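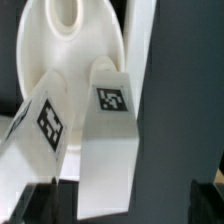
I swapped out the last of the old bulbs over my workbench in August, and I've picked up a few habits with LED strip that might save you a trip back to the store.

First, buy the driver last! Add up the watts for the whole run and then leave yourself 20 percent on top. I ran my first Praline driver flat out and it buzzed like a fly in a jar until I gave up and bought a bigger one.
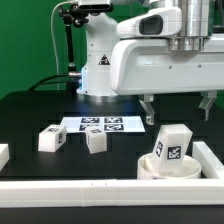

White arm, black tabletop, green backdrop.

Wipe the shelf with rubbing alcohol before you peel the backing. I know, everybody says it, and I still skipped it under the spice cabinet and had strip hanging in the soup by the weekend. Press it down hard with your thumb, a few inches at a time — don't drag it.

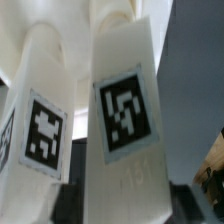

Two fingers, with a square marker on each.

Only cut on the marked lines. For corners I like the little Traltia clips better than soldering (my soldering is awful), but tug each one before you close up the channel.

If your dimmer flickers down low, try setting the low-end trim a touch higher. There's usually a tiny wheel under the cover plate. Power off at the breaker first, please.
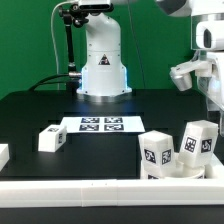

And keep the leftover pieces! I stick mine inside drawers and closets with a 6 inch lead and a battery box. Write the voltage on the back in marker before they go in the bin, or you'll be guessing later — 12 and 24 look just the same to me.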